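**Daltholm Residents' Association: Newsletter**
*June 23, 2022*

## Shared Kitchen: New Arrangements for Tables, Bowls and Washing-Up

Members will be aware that the shared kitchen on the ground floor of the McKinnon building has been in steady use since it reopened last November. The Association is pleased that so many households now make use of it. A number of matters concerning the equipment have been raised at the counter, and the following arrangements have been agreed with the building office. They apply to all bookings, including those already made.

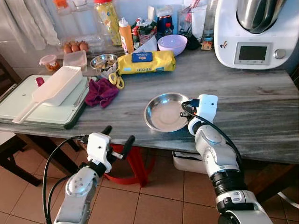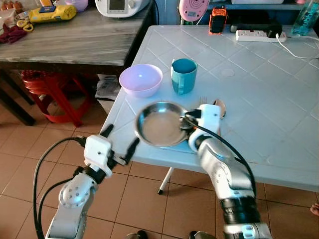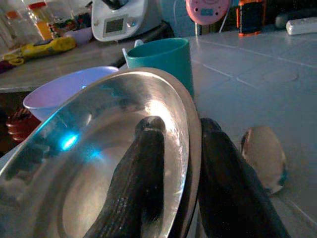
The kitchen will continue to be divided into a preparation side and a serving side. Members are asked to keep raw food, peelings and used cutting boards on the preparation side. Clean bowls, mugs and cutlery should be set out on the serving side only when the food is ready to be shared. Several groups had fallen into the practice of using every surface for every purpose, and the result was that clean items had to be washed a second time before anyone could eat.

### Bowls and plates

Stainless steel bowls and plates belong to the kitchen and should remain in it. They may be used for mixing, for serving and for collecting scraps, but a bowl that has held scraps must be emptied into the food waste bin and washed before it is put to any other use. It should not be rinsed and returned to the shelf. Please dry steel items with a cloth and do not leave them to drain overnight, as the water in this building is hard and leaves marks which are tedious to remove.

Plastic bowls and mugs are intended chiefly for the children's sessions. They may be borrowed by other groups when no children's session is booked. They are not suitable for very hot food and must not be placed in the oven, which has unfortunately occurred on two occasions this spring.

The stock of bowls was last renewed by the Association at a cost of 262 pounds. It is hoped that no further purchase will be required this year. Any member who has taken a bowl home with food in it is invited to return it to the office during opening hours. No questions will be asked and no charge will be made.

### Cutlery, scissors and small tools

Forks and spoons are kept in the second drawer. Kitchen scissors are to be used for food packaging only. They are not to be used for parcels, string, flowers or craft paper, for which a separate pair is available at the office. Scissors should be washed at the end of each session and put away closed.

Small items such as bottle caps and lids should be cleared from the cutting boards before the boards are wiped. The sink trap was blocked in the spring, and the plumber's report listed caps and fragments of packaging among the causes.

### The food processor

The food processor may be used by any member who has attended the short introduction. Sessions last 20 minutes and may be arranged through the office. Panagiotis Babić, who is responsible for kitchen bookings, holds the list of members who have attended and will be glad to add further names.

The machine must be switched off at the wall before the mixing bowl or lid is removed. The base is to be wiped with a damp cloth and must never be placed in the sink. Members should not attempt to free a jammed blade, but should leave the machine as it is, attach a note and inform the office.

### Electricity and water

Extension leads and power strips may be used on the serving table for low-powered items. Kettles, hotplates and slow cookers must be plugged directly into the wall sockets. Drinking water and other liquids should be kept well away from any power strip, and bottles should be closed when they are not being poured. Chargers and personal devices should be taken away at the end of the booking. The office is at present holding three telephone chargers and a torch, which may be collected on description.

### Food left behind

Eggs, opened packets and other food may be left in the kitchen overnight only if they are labelled with a name and a date. Unlabelled food will be removed each morning. Members are reminded that eggs should be kept in a tray and not loose on a worktop.

Cloths should be placed in the covered bin beneath the sink after use, whatever their colour or apparent condition. They are collected for washing with the tablecloths. Fresh cloths are found on the shelf beside the door, and groups are asked to take no more than they need.

### Closing the kitchen

At the end of a booking, the group leader should see that the tables have been wiped, the floor swept and the food waste taken out. The folding table may be left standing if another group is booked for the same day. At all other times it should be folded and returned to the wall, with the legs locked. It requires two people to carry it safely.

The Kanon supper club has kindly agreed to produce a printed checklist, which will be fixed to the inside of the door. Until it is ready, the handwritten list remains in force.

### Bookings for the summer

The kitchen will be closed for 14 days in August for repainting. The Cutedetti baking afternoons will be suspended during that period and will resume in the first week of September. Bookings for the autumn may be made at the office or by completing the form at the back of this newsletter. A deposit is required from groups which have not used the kitchen before, and it will be returned once the keys have been handed in.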